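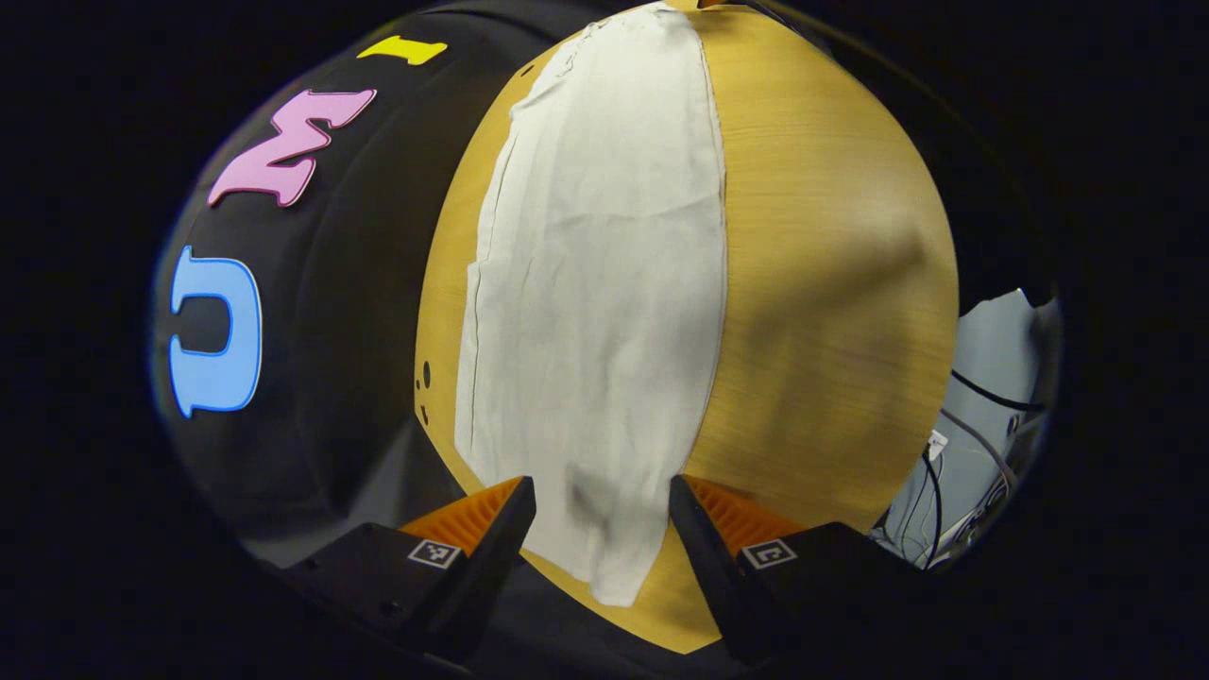
Arora Letter Globe, Golden Yellow
Item 2335
From the Ikasik workshop in Stetesstead

We have been making and selling display pieces for children's rooms, library corners and shop windows for a good long while now, and the Letter Globe is the one people stop in front of. It is a big round ball in a warm golden yellow, with fine streaks running across it that look a lot like wood grain, and a broad black panel wrapping around one side where the letters go. The letters are chunky and soft-looking, in cheerful colors, each with a thin darker border around it so that it stands out nicely against the black. Yellow, pink and light blue are the three we reach for most often, and they sit very happily together.

The idea came from Yvonne Naylor, who ran our front counter for years and was forever being asked for "something with a name on it" that wasn't another wall plaque. She wanted a thing you could put in the middle of a room and walk around. Her first drawings had the letters going all the way around the middle like a belt, but a long name disappeared around the back and you had to chase it. Stacking them down a curved panel worked much better, and we have stayed with that ever since.

About the yellow surface

The streaked finish is applied by hand in our shop, and the lines are meant to run sideways around the ball. They are fine enough that you may not notice them from across the room, and then you come up close and there they are. Because the surface is so round, the color changes a good deal depending on where your lamp or window is - brighter where it bulges toward the light and a good bit deeper out toward the rim. Customers sometimes write to ask if we shade the edges. We don't, it is all one color, and the curve does the rest.

About the black panel and letters

The panel follows the curve of the ball and takes a short word or a set of initials comfortably. Letters are stacked one after another down the panel, so if you set the globe with the panel to the side, they will read sideways, and if you give it a quarter turn they come upright. Some people like them one way and some the other. Please write the word exactly as you want it on the order form, capitals only, and tell us the color you would like for each letter. If you leave the colors blank, Eun-ji Kong in our finishing room will choose for you, and she has a very good eye (we have had people ask for "whatever Eun-ji did on the last one").

The border on each letter is normally a deeper shade of the same color, so a light pink letter gets a magenta edge and a light blue one gets a darker blue. If you would rather have all the borders match, just say so in the notes.

About the cloth strip

A strip of white cloth can be laid down the front of the globe, flat against the yellow, beside the panel. It is wider at the top and narrows as it goes down, and the lower end is left ragged. We like it that way and so do most of our customers, but if a frayed edge is going to bother you every time you walk past, ask for a hemmed strip when you order and we will gladly make you one at no extra charge. The cloth does crease. It is plain white cloth and it will pick up folds in the box no matter how carefully we pack it. A cool iron over a towel takes most of them out before you put it on, and a few soft wrinkles look perfectly at home on it anyway. Replacement strips are item 3165.

Care

Dust the yellow surface with a dry, soft cloth, going around with the streaks. For sticky fingerprints use a barely damp cloth and dry it straight away. Go gently around the letters and don't pick at the borders. Please don't use window cleaner, which dulls the black panel and is very hard to put right. Take the cloth strip off before you wash it, and let it dry completely before it goes back.

The globe is a display piece and is not meant to be kicked, bounced or sat upon. We do know what children are like around anything round, so a low shelf with a lip or a sturdy ring stand is a good idea. We sell the Do ring stand separately, and it fits this globe without any adjusting.

Ordering and delivery

Each globe is finished to order, so please allow 13 working days before it leaves us. Orders that need to arrive for the October open-house season should come in as early as you can manage. We have made more than 60 of these for schools and libraries alone, and the fall is always our busiest stretch.

Spelling changes are free until the letters go on. After that we have to lift them and start again, and there is a small charge for it. If you are ordering several globes to stand together - a set that spells out a longer word, say - call the shop first and we will lay the letters out with you so the spacing matches from one to the next.

Page updated September 23, 2022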